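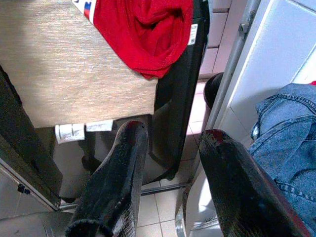 How long can clean laundry sit in the basket before the wrinkles set?

Most cotton will forgive you until the evening if it went in dry and the basket isn't stuffed; leave it overnight under a pair of jeans and you'll probably be getting out the iron.

The Long Life of the Laundry Basket

There is a stretch of the week in my house when the clothes are clean and still have nowhere to be. They have been washed and dried, and the only thing left is the folding, and the folding can wait until after coffee. Then there is lunch, and a phone call, and before long somebody is standing in the hallway in one sock asking where the blue shirt is. It is in the basket, of course. Everything is in the basket.

I started thinking about all this in March, when we moved from a house with a proper laundry room to an apartment in Hosham where the laundry happens wherever there's a bit of floor. The old room had a door I could shut, and I had shut it, cheerfully and often, for years. Now the basket stands where people walk past it, and I have had to get to know it a good deal better than I ever meant to.

The first thing I learned is that height matters more than size. I had always bought big baskets, on the theory that a big one would save me a trip, and a big one full of damp towels is a thing you carry once and then regret all the way down the hall. What changed my mind was a stand. My neighbors at the Yatsenko Building, where there is one shared laundry room in the basement and a very long-standing habit of giving advice in it, nearly all keep their baskets up on legs of some kind. You reach in without bending, you can see what you have, and a dropped sock lands on the floor beside you, where there's some chance you'll notice it before the next wash.
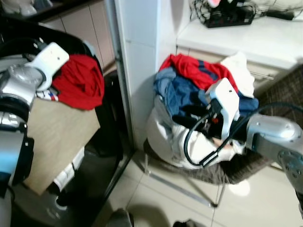 Up on slender metal legs, a white-lined basket holds denim and a red piece with a navy stripe.

A liner was the second discovery, and I resisted it for a while. It seemed fussy to put cloth inside a thing whose whole job is holding cloth. But a liner keeps sweaters from catching, and it comes out and goes through the wash with everything else, and if you leave plenty of extra at the top you can fold it over the pile when company comes (company knows perfectly well what is under there, but it's a nice gesture). Mine came from Gredov, a little housewares shop near the bus station that sells them by the stack next to the clothespins. White shows every mark, which I thought would bother me and doesn't, because it tells me when to wash it.

Then there is the question of order, and I'll admit I have opinions. Denim should go in first. It's heavy and stiff and doesn't care what lies on top of it, while a good shirt at the bottom of a basket comes out looking like a road map. Red things I keep near the top, where I can find them. One new red T-shirt went through with the pillowcases when I was first married, and I have been watchful ever since — a new red item gets a couple of washes in the company of other dark things before I trust it with anything pale.

Small pieces are the real trouble. A washcloth will climb inside a pant leg and ride there for weeks. I turn everything right side out as I pull it from the dryer, which feels slow on the day and saves me from pulling a sleeve through itself six times later on, when I'm tired and the television is on.

And then the chair. Every home I have ever visited has one, a seat that was bought for sitting and has been drafted into the laundry service. A T-shirt lands on it because it has been worn for only an hour, and a sweater follows because the T-shirt looked settled there, and by the end of the week you are perching on the edge of the bed to tie your shoes. I used to fight this. These days I've made my peace with the chair so long as it is emptied when the basket is, and in our place that has mostly worked, apart from one cardigan that seems to have taken up residence.

If you are shopping, there's no need to spend a great deal. The prettiest arrangement I came across was from Kallard, a small workshop that makes a folding stand and a lined basket to go with it, and the pair costs $118, which made me put it down and walk once around the store. It is lovely, and the legs open with a smooth little click. I went home with a plain one from Gredov for a good bit less, and it has held up to wet beach towels without complaint. Before you pay for any of them, set the thing up in the aisle, lean on the rim with both hands, and see whether it creeps. Some of the thin-legged ones are steadier than they look, and some are not.

As for where to put it, I have tried the bedroom, the bathroom and the end of the hall, and the end of the hall is winning. It's near the machine, near the cabinets, and close enough to everybody's door that people will sometimes take their own pile as they go by. Last night the blue shirt went home that way without my lifting a finger, and there were only towels left for me to fold.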